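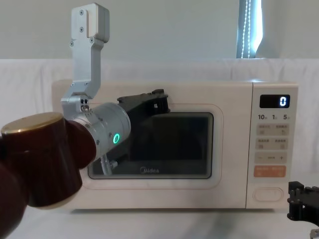 Rule 16

Four in the morning and the binder was still wrong.

Not very wrong. Wrong the way a shirt is wrong when you start at the second button. Everything in there, all of it one off.

The audit was at nine. The woman from Grarkham would drive in from Braltow, and she would want coffee, and she would want the binder. My boss had said this a lot of times in February. Then he got the flu and said it over the phone.

So. Me, the binder, Room 62, two arms and a microwave.

The Grarkham code of practice runs 173 pages. I had read the first part properly and the rest the way you read a lease. It covers shared work areas, arms that touch household things, people who walk in with a sandwich. What to write down. When to write it down (immediately, always immediately, it's in bold). You take the code and boil it down to a sheet for your own bench and you tape up the sheet and everyone follows it. That's the theory. Ours had coffee on it.

I was retyping ours.

Rule 1. Know where the stop button is before you sit down.
Rule 2. One operator, one voice. If someone else is giving orders, sit on your hands.
Rule 3. Nothing on the table that isn't in the task.

I looked at the table. Fine, good. Moved on.

Rule 4 was the glass one. Fingers may touch glass, fingers may not load glass. I had argued with my boss about that for a whole afternoon. He wanted a number. I said write the number in the settings file, write the rule in English. Somebody standing there at the end of a shift isn't going to remember a number. They'll remember "don't lean on the window." He said that's not a standard, that's a thing my mother says. I said where did he think standards came from.

He put it in. He put the number in too, in small type under it.

I ran the left arm in slow mode to check the wording against the real thing. You're supposed to. Page I forget, "each local rule shall be walked through at the equipment by the person who wrote it." Nobody does the walk through at four in the morning. I was doing it. I was proud of that, I remember being proud, I want that on record along with the rest.

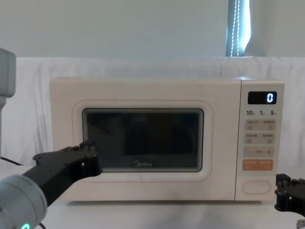 Touch, hold, back off. Touch, hold, back off. The arm did it like it was checking a kid for a fever.

Rule 5. If you paused it, you tag it.
Rule 6. If you find it paused and there's no tag, leave it alone and ask.

Good ones. Both ours, neither in the code. Both come from the same Tuesday, which I won't go into.

Then the cloth.

The backdrop had slipped. A bit, up at the corner. It had been bugging me since midnight, this fold like a bent ear, and the Grarkham woman was going to see it, and I had this picture of her writing down "untidy." So I got up. Went around the end of the table. Leaned over the microwave, left hand flat on top of it, right hand up to the sheet, and gave it a tug.

The ring on the wrist was green.

I knew it was green. I'd set it going. The pause between touches was long, I'd made it long so I could type, and I was inside the pause. That's all. Arm was waiting. I was in the way of where it was going to be.

Rule 16. While any ring is green, no part of you is past the tape.

I wrote that one. My words, my comma.

What I felt was air. The gripper going by under my arm toward the door, slow, slow mode is really slow, you could read a menu. It touched the glass. Held. I stood there bent over like I was looking for a contact lens. It backed off. I backed off.

Then I hit the stop, which by then was like calling a cab from your own kitchen.

Sat down. Hands not great.

So here's the thing about the log. It's a form, it's got the date up top, March 2022 already printed in the header by yours truly, and under that a box: describe what happened. There's a box for who saw. I could write "no one" in the who saw box and that would be true. I could also write nothing, anywhere, and the cloth would look terrific.

I made coffee. I thought about the old place, Clestach, where I'd worked the packing line before this. Clestach had a near-miss board by the time clock. Clean as a plate. Every month clean, and every month they gave us donuts for it. Then a guy on second shift got his sleeve taken by the wrapper, he was okay, lost the sleeve, and it came out that pretty much all of us had fed that wrapper with the guard up. For years. There was never a thing on the board. The donuts stopped for a while and then they started again.

I ate those donuts. I'm saying.

The other way of looking at it, I was tired, it was slow mode, the arm would've felt me and quit. Probably. It has a limit for that. The code has a line on this, though, I went and looked it up. "The force limit is the last protection and shall not be counted on as the first." Somebody wrote that sentence at some desk with their hands not great. I'd bet money.

Five thirty. Sky getting pale past the blinds. I filled out the form.

I wrote it bad the first time. "Operator briefly entered the work area." Operator! Briefly! Tore it up. Second time I wrote, I leaned over the microwave to fix the curtain while the left arm was live. It moved under my arm. Did not touch me. I knew the rule. I wrote the rule.

Box for cause. I put: wanted it to look nice.

Box for action. That one took longer. You're not allowed to put "be more careful," it says so right on the form, my boss added that after everybody kept putting it. Has to be a thing you do or a thing you change. I went and stood at the tape. Looked at where I'd walked.

The tape went along the front and down the side. Behind the microwave, none. You come around the end of the table and there's nothing to be past. Rule 16 says past the tape. I was not, tecnically, past any tape.

Well that's no rule, then. That's half of one.
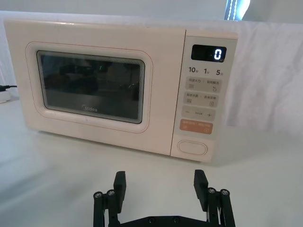
I taped the back. On my knees, scraping my knuckles, both arms off and tagged per Rule 5. Then I retyped 16. While any ring is green, no part of you is over or behind the table. Tape or no tape.

Left the corner of the sheet how it was. It had slipped again anyhow.

She came at ten to nine. Small, wet umbrella, didn't want coffee after all. She had her own checklist on a clipboard from Chrysikopoulos, the office supply place, still had the sticker on it. She went around the table once without saying anything. She looked at the new tape, which was a different yellow. Bent down and looked at it some more.

"This is recent," she said.

"This morning," I said.

"Why?"

And I had the binder right there with the form in the front pocket, and I'll tell you the truth, there was a second. It would have been easy to say improvement. Ongoing improvement. She'd have liked that, it's in the code, it's got its own chapter.

I gave her the form.

She read it standing up. Read it again. She got out a pen and I figured, there it is, that's the audit, that's my boss getting up from his sick bed to kill me.

"You spelled technically wrong," she said. "In the action box."

"Yeah."

"Which hand was on top of the microwave?"

"Left."

"Put that in. And how long was the pause set for? Put that in too." She held the pen out. "And you were alone here. Why were you alone here?"

I said the flu, and the binder, and I started in on the flu again. She'd already turned to the front page of the code, her own copy, a lot of tabs in it, some of them chewed looking. She was hunting for something. She pulled a chair over with her foot, behind the tape, and sat.

"There's a part on working nights," she said. "Did you read the part on nights?"

I said I'd read it like a lease.

"Okay," she said. "Get a chair." So I got one, and we started on that.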